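3.2 Where people keep their kitchen tools, and what they call them

I went into this part of the study thinking the words would be easy. You ask someone what they call the pot by the cooker with all the spoons in it, they tell you, you write it down.

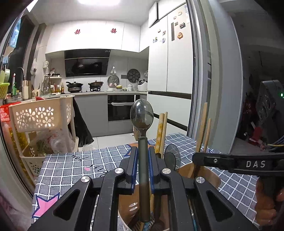
Figure 4. Round wooden utensil holder on a table, with chopsticks and other tools, and a metal spoon held in front of it by a black gripper.

We had 171 households in Stomwood and Tralum fill in the word sheet, and between them they gave us over 30 names for the same object. "Spoon jar" did well in Stomwood, even in homes where the thing wasn't a jar at all. In Tralum people leaned towards "the tub" or just "the pot", and one family wrote "Badeo", after a shop that used to sell them (I got very fond of that family). Anum Sethi, who did the Tralum visits with me, had warned me about shop names back in April and I didn't listen.

The bit I found most interesting was what happened between generations. Grandparents and grandchildren in one house often shared a word that the parents didn't use - Nasr found much the same with words for bread ends, so I don't think it's a fluke of our sample. My guess is that it comes down to who cooks with the children after school, but our sheet never asked that, and I wish it had!

Drawers were a different story. Nearly everyone said "drawer", with a describing word stuck on the front: messy, big, bottom. I've left those answers out of Table 2 and put them in the appendix, where Mounir Amrani has sorted them by street.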